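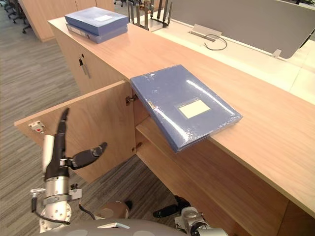 The file on the cabinet, second floor, Gondley.

Rule 5 said a file could not stay over an edge while a door was open below it. Elaheh Soltani had written it herself in March, and now she had to decide whether Stikel had broken it.

"It stopped," Kwesi Ansah said. "Hands off, door open, shelf empty. It's waiting for somebody to tell it what to do."

"The file is over the edge."

"Part of the file."

She opened the rule book on her tablet. The rule didn't say how much of a file. It didn't say who had to have put it there, either. Flindico had sent 204 comments on the draft and she couldn't remember one about that.

"The label's blank," she said. "Rule 4. It can't shelve a file it can't identify."

"So it can't put it in."

"And it can't leave it where it is."

Kwesi wrote both numbers on the inspection sheet. Stikel kept its hand up in front of the door.

"Do I mark it as a fault?" he asked.

"Mark it as a stop. The fault goes on my page."

She reached past the black fingers, pushed the blue file back from the edge, and asked him for a pen. He wanted to know what name to put on the label. She said to call Frimpong and ask whose it was.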